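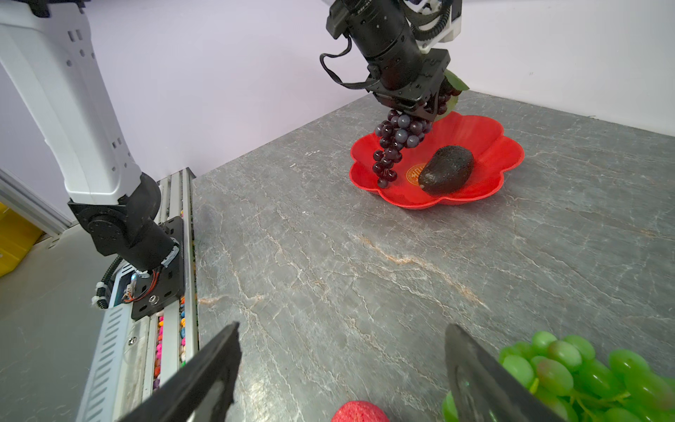 School Lunch & Enrollment

Our district switched its elementary lunch count from paper slips to a same-day online form in February. I keep the attendance and meal records at Edwards Elementary, so I've now had a few weeks to look at what the form does to the numbers.

The old method: each teacher sent a slip to the office by 9:15, Lowri Probert added them up, and the kitchen got one total. The new method: families pick a meal in Titier before 8:30, and the total goes straight to the kitchen. Anyone who hasn't picked is entered as "school lunch" by default.
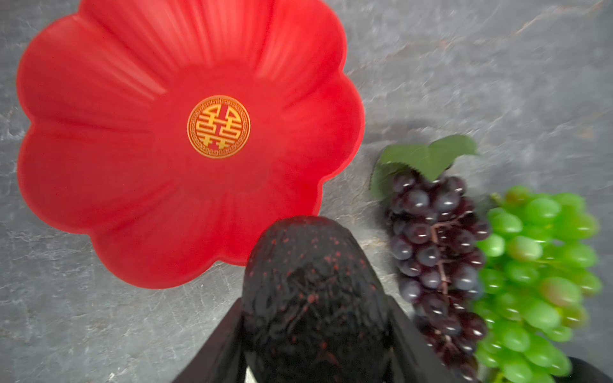

Red dish with a gold emblem in the center.

The default is where the trouble starts. We have 1051 students on the roll across both buildings. On the first Thursday, 67 of them were down for a school lunch and had brought one from home. On paper that error was usually 4 or 5. The kitchen cooks to the total, so the extra trays get made, and the district is billed for trays made. Reimbursement follows trays served. The gap comes out of the building budget.

I raised this with Osian Jarman at the district office. He asked for two weeks of data before changing the default, a fair request, and I sent it. 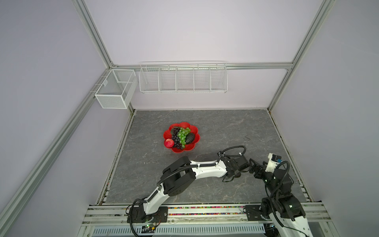 Kindergarten is a separate problem. Full-day students eat at 10:50 and half-day students don't eat at all, but Titier stores both groups under one grade code. My workaround is a paper tally by room. I wanted a sorter for it with one slot per room, and we have five kindergarten rooms, so something like that long white wire rack with its five open compartments would do. For now the slips are in a shoebox with index cards between them.

Pluven, the older system, had a separate code for half-day. The codes were dropped when the records were moved over, and nearly 40 students had to be fixed by hand. I did those over three afternoons. Two siblings are still listed under each other's birthdays.
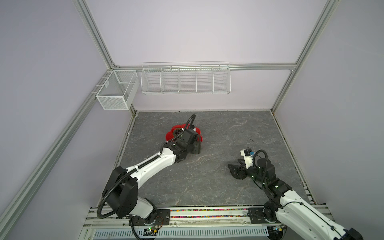
The fall forms are the next job. Each family gets a meal application, an allergy sheet and the emergency card, and the three go to different people. Last year they came back in one pile at the front counter. I'd like two bins this time, meal applications in one and the rest in the other. A mesh basket like the white one in the corner, with the thin partition inside, would cover the second bin, allergy sheets on one side and cards on the other. Even the small tag on its front is in the right place for a label. Lowri has a catalog from Stoltero and is checking prices.

I'll post the March counts when I have them.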